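Clalen Desk Bookings

Seat and meeting room booking records from shared office sites, with member firm size and contract type.

Version 1.2
Released: 2024-11-10
Maintainer: Yuzhen Jia
License: CC BY 4.0 for the tables, MIT for the loading scripts

Summary

Clalen Desk Bookings holds reservation records exported from the booking system of Clalen, an operator of shared offices. Each row in the main table is one reservation of a desk, a phone booth or a meeting room. The release covers 54 member firms and 3069 reservations across two sites, Limum and Ruawai. It was put together for work on demand forecasting, pricing of short contracts and no-show rates.

The records are small enough to load in a spreadsheet. They should not be used to make claims about the shared office market as a whole. See Known problems.

Files

bookings.csv
One row per reservation. Main table.

members.csv
One row per member firm, keyed on member_id. Firm names are replaced with random codes.

rooms.csv
One row per bookable item. Includes capacity, floor and list price.

load.py
Reads the three tables, joins them and casts the time columns. Needs pandas.

CHANGES.txt
Notes on each version.

Fields in bookings.csv

booking_id: integer, unique.
member_id: string, joins to members.csv.
room_id: string, joins to rooms.csv.
site: "limum" or "ruawai".
created_at: local time at which the booking was entered.
start_at, end_at: local time, rounded to the quarter hour by the booking system.
status: "kept", "canceled", "no_show" or "unknown".
price_charged: decimal, local currency, before tax. Empty where the booking was covered by the contract.
party_size: integer, entered by the person booking. Often left at the default of 1.

Fields in members.csv

member_id: string.
size_band: "1", "2-5", "6-20" or "21+". Head count at the time of signing, not updated later.
contract: "day", "monthly", "annual" or "partner".
sector: one of nine broad labels, chosen by the member from a drop-down list. "Other" is common.
joined_quarter: year and quarter. The exact date is withheld.

How the data was collected

Both sites use Fomard, an in-house booking tool that writes a log line for each create, edit or cancel action. The log was exported in October and collapsed so that each reservation keeps its final state only. Earlier states are not in the release. If a meeting room was moved from one hour to another, the row shows the later time and the original created_at.

Status comes from door badge readers. A booking is marked "kept" if any badge tied to the member was read at the room door between ten minutes before the start and the end of the slot. Desks at Ruawai have no reader near them, so desk bookings there are marked "unknown" unless they were canceled in the tool.

Test bookings made by site staff were removed by matching on the staff member_id. Bookings of zero length were removed as well. 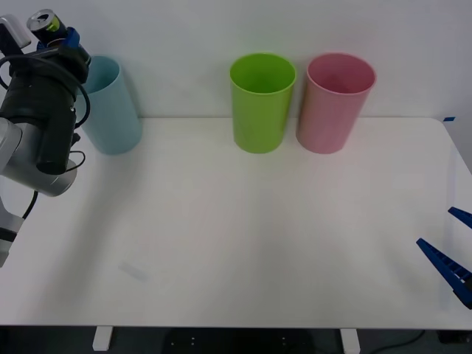
Known problems

1. Party size is not reliable. Treat a value of 1 in a room with capacity above 4 as missing.

2. Partner contracts mix two kinds of deal. Some are firms that rent a whole floor and book rooms for free. Others are firms that trade services for desk time. The contract column does not separate them, and the source records did not either.

3. Price rises are not marked. The list price in rooms.csv is the one in force at export. For older rows, price_charged may be lower than list price without any discount having been given.

4. Clock change. Ruawai bookings that span the hour of the clock change have a wrong length. load.py flags them in a column named dst_check but does not correct them.

5. Walk-in use is missing. People who sit at an open desk without a reservation leave no row, so desk totals from this table are lower than real use, more so at Limum, where open desks are not bookable before 8 a.m.

Suggested use

Split by time, not at random. Regular meetings repeat week after week, and a random split places copies of the same series in both train and test. load.py has a function split_by_date() that takes a cutoff and returns two frames.

For no-show models, drop rows with status "unknown" before computing any rate. Leaving them in as "kept" gives Ruawai a no-show rate that is far too low.

Sector labels should be used for grouping only. Several labels hold a single firm.

Privacy

Names, email addresses, badge numbers and the free text title of each booking were removed before release. Firm codes are not stable between versions, so rows in 1.1 cannot be matched to rows in 1.2 by member_id. Do not try to identify firms from sector, size and joined quarter. If you believe a row gives away who a member is, open an issue with the booking_id only and leave the firm name out of it.

Changes in this version

Added dst_check to the loader output.
Merged "cancelled" and "canceled" in the status column.
Removed duplicate rows created when a meeting room at Limum was renamed.
Renamed price to price_charged.

Contact

Questions about the tables go to the issue tracker. Questions about access to the raw log are handled by Yuzhen Jia. The raw log is not shared outside Clalen.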